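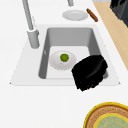
White counter, sink, gooseneck faucet.

Nadine Mahasneh picks up on the second try. She has until 3, then a faculty meeting, so we skip the small talk and go straight to the book.

The book is Where Was I, out in December from Delthorpe, and it's about interruption. What happens in the head when you stop one job to do another, and what it costs to come back. She teaches cognitive psychology at Ferdale and has been working on this for 19 years, which she says quickly, like a person reading out a bill.

"I didn't set out to study it," she says. "I was studying working memory, lists of words, very dull lists. And people kept getting interrupted during the sessions. Fire drill, someone at the door. We threw that data out. Then one summer I went back and looked at what we'd thrown out and it was much more interesting than what we'd kept."

The discarded sessions became her first paper. Small sample, she admits. The reviewers hated it.

Most of the book rests on a later study, done with Zubaida Warraich, who was her grad student then and now runs her own lab at Cerance. They followed 178 adults through ordinary mornings, at home and at work, and had them keep a running log of every task they dropped. Did they pick it up again? How long after? What did they think they'd been doing?

That last question is the good one. A lot of people came back to a task and got it slightly wrong. Not forgotten, just shifted. Someone halfway through an email to a landlord comes back and writes the second half as if it were a complaint, when the first half was a thank you.

"You don't return to the task," Mahasneh says. "You return to your summary of the task. And you wrote the summary in half a second with the phone ringing."

I ask if this is just multitasking by another name. Short sigh on the line.

"I tried to keep that word out of the book. My editor put it back twice. Multitasking is something you decide to do. Interruption is done to you, or you do it to yourself without noticing. They feel diffrent and they leave different traces."

The self-interruption chapter is the longest, and the one readers of the early copies seem to argue about. Pejman Kordestani, reviewing the manuscript for the press, wrote that she was too easy on people. She quotes this in the preface. She doesn't agree with it, but she quotes it.

"Pejman thinks we interrupt ourselves to avoid effort. Sometimes, sure. But in the logs people also broke off from things they liked. They broke off from eating. I had a man who stopped in the middle of a phone call with his daughter to look up the capital of Mongolia."
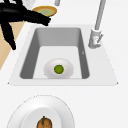 A round plate with an orange rim near the sink.

What about the lab versus real life problem? She brings this up before I can. In the lab an interruption is a beep and a sum to solve. In a house it's a kid, a smell from the oven, remembering a bill. Her team tried both and the lab effects came out smaller, every time. She isn't sure why. There's a section on this that is basicaly four pages of her not being sure, and I liked it more than the parts where she is.

Tarek Srour comes up, a former collaborator. He proposed what they call the bookmark account, the idea that a quick cue left at the moment of stopping (a word, a finger on the line) does most of the work later on. Mahasneh believed it for years. Now, half.

"It works if you get to leave the cue. Tarek's subjects had a two second warning. Who gets a warning?"

So no tips chapter? There is one, it's short, it's at the back. She was asked for ten tips and delivered 2. Finish the sentence before you look up. And if you can't, say out loud what the next step was going to be. Her sister Ghada does the second one all day, apparently, and has been asked by co-workers to stop.

Next up, a study with nurses at the Nasrallah clinic, on handoffs between shifts. Funding is in, the ethics paperwork isn't. After that she'd like to go back to word lists for a bit. "I miss them. They sit still."

Someone knocks at her end. She says hang on, and there's talking away from the phone, roughly a minute of it. Then she's back.

"Sorry. What were we on?"

Word lists, I tell her. She has to go anyway.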